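Garkthorpe 工坊笔记
2019-06-29
项目:Tetwood(夹爪换指、腕部相机重新标定、木板试夹)
在场:我,Letay Moges;Abenezer Ejigu 下午来,晚饭前走

先记昨晚的遗留问题,免得又像上次那样,三个人各自以为另外两个人记了。

夹爪上电后回零,走到快合拢的位置会顿一下,然后继续。顿得很短,手不放在壳子上几乎感觉不到,日志里电流有个小尖。Abenezer 的看法是丝杆缺油,Letay 的看法是手指装歪了,我的看法是先喝水。今天早上拆开看,丝杆油是够的,甚至太够了,导轨端头积了一小坨,里面裹着木屑。清掉,重新上薄薄一层,装回去,回零还是顿。于是 Abenezer 的理论出局,但他不在场,没法让他认输,先记在这里。

接着查手指。旧手指是我春天打的那一版,根部的安装面打印时翘过边,当时我用砂纸磨平,自我感觉很好。今天把它拿下来扣在平板上,一按,晃。磨平这件事看来是我单方面的感受。换上 Letay 上周打好的新版,黑色,长一点,往指尖方向宽一些,根部那段改过倒角。螺丝先全部虚拧,让手指自己靠到位,再交替拧紧。回零,不顿了。Letay 什么都没说,去烧了壶水。

以下是换指的顺序,写给下一个干这活的人(很可能是我,而且很可能已经忘了):

先断电,再拔夹爪的线。顺序反过来也能干活,只是 Derese 会把它当成一次通信故障,之后每次启动都要你确认“已了解风险”,要点掉那个框得进设置里翻三层菜单。
旧手指拆下来立刻装袋,写上版本。不要放在台面上“等一下再收”。工坊台面上现在已经有四根不知道是哪一版的手指了。
新手指装之前,用棉签把安装面擦一遍。
螺丝虚拧,手动把夹爪推合一次,松开,再推合一次,然后拧紧。
螺丝胶等标定全部做完再上。今天我就是提前上的,后来又拆了一次,骂自己的话略。

Derese 是我们自己写的那套控制程序,写在这里是因为上次有个新会员翻本子,以为是某位不来上班的同事,还问过他什么时候在。

换完手指,腕部相机的标定就作废了,因为拆夹爪的时候相机支架也得跟着松。支架的设计是我的。当时觉得共用两颗螺丝很省,现在每换一次手指就得重新标定一次,省下来的螺丝够买一颗糖。Letay 画了新支架的草图,相机单独固定,贴在本页背面。打算七月打出来。

标定做了两遍。第一遍误差大得离谱,查了一会儿才发现标定板是贴在软木板上的那块,边上翘起来了,像薯片。第二遍换成贴玻璃的那块,数值正常。软木那块我已经拿去垫热水壶了,谁也别再从壶底下把它抽出来用。

标定时还有一件事:上午窗边太亮,背景一片白,相机自动曝光会往下压,黑色的夹爪和手指在画面里就糊成一团,边缘很难找。把曝光锁住以后好很多。锁曝光的选项在 Derese 里叫“稳定模式”,名字是我取的,取的时候想必很有道理。已改名为“锁曝光”。

下午正题:木板试夹。

Tetwood 这个项目最初的设想很朴素,在工坊里搭一台能帮忙扶板子的机械臂。一个人拧柜子的时候,总需要第三只手来按住另一头,而工坊里另外那个人总是恰好在戴着耳机打磨。于是我们花了一个冬天和一个春天,来避免走过去拍别人的肩膀。按工时算,这一下肩膀拍得相当贵。好在没有人按工时算。

臂是 Edness 的二手货,他们清库存的时候出的。说明书缺了前半本,所以我们对它如何报错了解得很详细,对它如何开机了解得很有限。关节三有一点点回差,软件里补了,补得不算好看,能用。

今天要试的是:从斜上方靠近板子,夹住上沿,停住,保持,松开,退出。听起来像教小孩用筷子,做起来也差不多。

第一轮,靠近速度用的是之前空跑时的值。空跑时看着优雅从容,真有一块板子在前面,就显得像来讨债的。Letay 的手一直放在急停上,我口头上表示没必要,身体上往后退了一步。把接近段的速度砍了一半,最后那一小段再砍一半。慢是慢,心里踏实。

第二轮夹到了,但夹的位置比预想的靠里,手指压在了离螺丝头很近的地方。那颗黄铜色的一字螺丝是沉平的,碰到倒也没什么,可是目标点是沿着上沿算的,算出来偏这么多说不通。查坐标变换,发现换了长一点的手指之后,指尖偏移量没改,程序还以为自己戴着旧手指。改掉。这一步应该放进上面那个换指的顺序里,现在补:

换指之后改指尖偏移量。改完存盘。存完再打开看一眼存进去没有。

补完了。
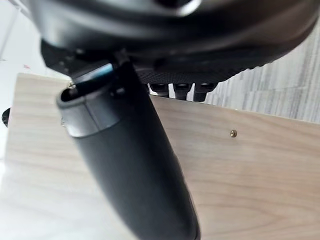 第三轮正常。第四轮也正常,于是我们犯了个经典错误,开始连续跑。

连续跑的计划是 100 次,每次夹住、保持、松开,板子不动,臂每次从随机的一个偏角过来。Abenezer 这时候到了,带了一袋橘子,听说丝杆理论出局,表示他当时说的是“有可能”。我翻了昨晚的聊天记录,他说的是“肯定”。记录在案,橘子照吃。

跑起来以后就很无聊。机械臂的可靠性测试和看晾衣服差不多,区别在于晾衣服的时候不用有人把手放在急停上。我们轮流。轮到 Abenezer 的时候他一手按急停一手剥橘子,被 Letay 赶走了,理由是汁会流进按钮里。

中途停过一回,起因是判定“夹住”的阈值。手指碰到木板的时候电流上升得很慢,橡胶垫先被压扁一点,然后才是真的吃上力。阈值低了,垫子刚蹭到就报夹住;阈值高了,木板表面会留印子。软木料尤其明显,浅色的板子上压痕一道一道,侧着光看得很清楚。Letay 的主意是不看单点的电流,看一小段时间里的斜率,斜率先陡后平才算夹住。她在白板上画了条曲线,我抄下来贴在这里,抄得比原图难看,意思到了:

起初平,碰到垫子后缓升,垫子压实后陡升,到设定力后由程序封顶,变平。判定取“陡升之后变平”的那一下。

改完重新从头计数。之前跑的都不算,Abenezer 说应该算,因为他按了急停按得很辛苦。不算。

重新开始后整整 100 次,失手 2 次。两次都是同一种毛病:臂从右侧偏角最大的位置过来时,手指先碰到板子的角,把板子顶得轻轻一转,然后夹了个斜的。程序认为夹得很好,电流曲线漂亮得可以裱起来。这就是只看电流的坏处,它知道自己捏着东西,不知道捏得是不是体面。

讨论了一会儿怎么办。意见如下。

Abenezer:限制偏角,别从那么偏的地方过来。
Letay:用腕部相机在合拢之前看一眼上沿的角度,不平行就先转腕。
我:先限制偏角,同时做相机那个。

最后按我的来,主要因为我的意见是他们两个的加起来,谁都不好反对。

相机那部分先试了最土的办法,在图上找木板上沿那条直线。难点比预想的多。首先手指本身挡在画面里,黑乎乎一长条,把板子隔成左右两块,上沿被截断。其次木纹也是一条一条的,走向跟上沿差得不多,直线检测非常热情,给我找出来一大堆“边缘”,其中一条是纹理,一条是台面那头的灰色木纹面,还有一条我到现在也没搞清楚是什么。它对自己找到的每一条都很有信心。

处理办法:手指的轮廓相对相机是固定的(只要不换手指,见上文,唉),做一个遮罩直接抠掉。剩下左右两边分别找线,再看能不能对成同一条。对不上就拒绝合拢,退回去重来。木纹的问题靠先模糊再找,模糊到木纹没了,上沿还在。参数调得很土,就是拖滑块,拖到 Letay 说“停”。她说停的那个位置我记在 Derese 的配置文件里了,注释写的是“Letay 说停”。不要改成别的,也不要删注释。

左边那块有点麻烦,板子靠窗那侧发白,几乎融进背景。锁了曝光也只是好一些。临时拿一块灰布挂在窗那边,效果立竿见影。长期来看得装个卷帘,或者把整张工作台转过来,后者意味着要把带锯也挪走,所以大概率是卷帘。

挂布之后又跑了一组,偏角限制去掉,只靠相机判断。共跑 153 次。这个数字没有任何讲究,是 Abenezer 负责喊停,结果他去门口接电话了,臂就一直兢兢业业地夹下去。倒是多拿了些数据。结果:夹斜的没有了,拒绝合拢、退回重来的有 3 次,重来之后都夹正了。翻日志,三次都是左边那半条线没找到,时间挨得很近,怀疑是布被风吹起来了。布下缘夹了两个大号夹子,之后没再出现,不过之后也没再跑多久,先别当真。

木板上的印子:这组跑完,上沿同一个位置被夹了这么多回,摸着有一点点凹,手指甲能感觉到。按真实用途,一块板子一辈子也就被扶一两次,不至于。但是为了下次测试的数据能看,换板子之前记得把夹持点挪开,或者翻个面。翻面的话螺丝要重新拧,那颗一字螺丝我劝你们谁也别碰,上次拧它的时候批头滑出去,在我手背上留了个纪念。为什么会在一块测试板上用一字螺丝?因为当时抽屉里只剩这个。

顺手做的零碎:

夹爪线束在腕部那里磨得厉害,外皮已经发毛。缠了一段编织套管,弯到极限位置时不再蹭壳。套管是 Letay 从报废的咖啡机里拆的,咖啡机的其余部分还在她工位底下,她说以后有用。
夹爪壳子上全是指纹,黑亮面,很显眼。擦了,五分钟后又全是。以后不擦了。
急停按钮的外圈松了半圈,拧紧了。以后每次开工前转一下试试。
台上掉了一颗小螺丝,三个人都不承认,也没有哪里明显少一颗。放进“来历不明”的盒子。那个盒子快满了,有点吓人。
关节三的回差补偿在低速段会让臂轻微点头,看着像在表示同意。不影响定位,想留着。Abenezer 反对,说以后演示的时候观众会问。可以讨论。

关于要不要让它真的上手扶一次柜子,今天争了一阵。Abenezer 主张现在就来,旁边正好有他那个拼了一半的鞋柜侧板。Letay 主张等支架换完。我起初站 Abenezer,后来想到鞋柜侧板是他外婆要的,站到 Letay 那边去了。折中:断开自动靠近,臂用手拖到位,只让夹爪合上保持住,人来拧螺丝。

试了。扶得住。拧的时候板子往外让了一点点,臂跟着让了一点点,然后慢慢顶回来,手感有点像找了个不太情愿但还算讲理的帮手。Abenezer 拧完一边,非要把另一边也拧了,拧完发现侧板上下装反了。这和臂没有关系,臂扶得很正,他要它扶哪儿它就扶哪儿。拆掉重来的时候没有再用臂,Abenezer 说想自己静静。

保持力的设定:现在这个值扶侧板够用,对薄背板偏大,中间会鼓。应该按板厚分档,但臂不知道板有多厚。其实它知道,合拢时手指停在哪个开度就是板厚,减掉垫子压缩量就行。Letay 说完这句话我们三个都安静了一会儿,因为之前我们在认真讨论要不要再买个测距传感器,购物车都填好了。购物车已清空。垫子压缩量要测一下,拿几块厚度不一样的料,每块多夹几回取平均,下次第一件事做这个。

还有一个想法记着,不急:板子如果没夹稳往下滑,现在只能等相机看见。垫子后面如果有个很便宜的小麦克风,滑的时候应该有声音。Abenezer 说工坊里有带锯,你什么声音都听得见,唯独听不见滑。有道理。但还是记着。

待办:

新相机支架,单独固定,Letay 画,我打,七月。
垫子压缩量对照表。
按板厚分档的保持力,上面那条做完才能做。
窗边卷帘。量尺寸的时候量两遍,上次那块遮光板的事不要再来一回。
Edness 那边再问一次说明书前半本。上次回信很客气,附件是后半本。
手指遮罩做成换指之后能自动重拍的,别再手描了,今天描得我眼睛疼。
春天那版旧手指,袋子上写“翘边,勿用”。已写。有人在下面加了一行“作者已知情”,字迹像 Letay 的。

收工状态:夹爪张开,臂停在折叠位,断电。螺丝胶还没上(见上文,这回是故意的),明天谁先来谁先摸一下手指根部有没有松,再通电。灰布别收。橘子皮在 Abenezer 工位上,那是他的事。

补记,锁门前:回零又听了一遍,没有顿。Abenezer 说,说不定还是早上那层油的功劳。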